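Planning a packing and returns robot: the questions I get asked most
Updated 9/7/26

I look after equipment planning for the Nendeline returns building in Henaddale, and I keep getting the same emails from people at other sites who are trying to put a budget together. So I've put my answers in one place. They're my answers, from one building, so borrow what fits! 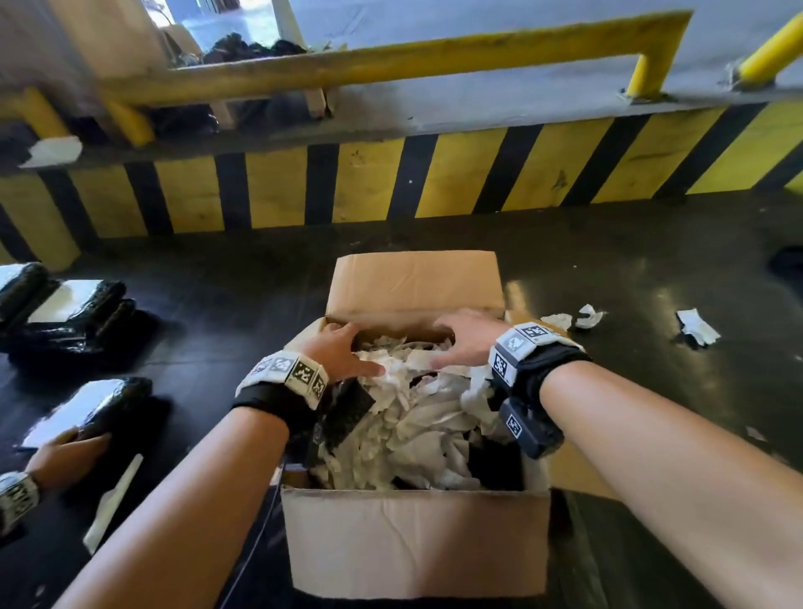

Where should I start, with the robot or with the work?
With the work, please! Spend a few shifts at the tables before you call a single vendor. I came in thinking we needed something fast, and then I watched how much of the day goes on rummaging, flattening, peeling and pushing stuff down into cartons. Speed on a spec sheet tells you very little about any of that.

Are black poly bags really a problem?
They can be. Shiny, floppy packages are hard on cameras and hard on suction cups, and a bag that has been folded over has no flat spot to grab. Send the vendor a big box of your own worst items and ask to watch the test live (ours wanted to use their sample cartons, which were gorgeous and nothing like ours).

How many should I buy?
We budgeted for 2 cells and I'd do the same again. With one, every stoppage lands straight back on the people at the tables.

What did you forget to put in the budget?
Oh, plenty. Guarding, floor anchors, a power drop, a better light over the table and a bin for all the scrap paper. We had put $1000 down for lighting and cabling together and blew through it before April was over – ask your electrician to walk the site before you fill in that line.

Stullari or Ki?
We got quotes from both. Stullari had the gripper I liked, and Ki had the support contract I liked, and I went back and forth for ages. We signed with Ki in the end, mostly for the spare parts. If you have a good maintenance crew in-house you might go the other way.

How long should the trial be?
We asked for 120 hours on our own goods, spread over early and late shifts, and I wrote it into the purchase order. Late shift matters if your building gets a lot of daylight, as ours does. Glare moves around.

What volume makes it worth it?
I can only tell you ours, which is 4000 parcels a week. Below that I'd probably look at better tables and a baler first.

Can I come and see it?
Sure, write to the Henaddale front desk and ask for equipment planning. Closed shoes, and bring a few of your own parcels if you can.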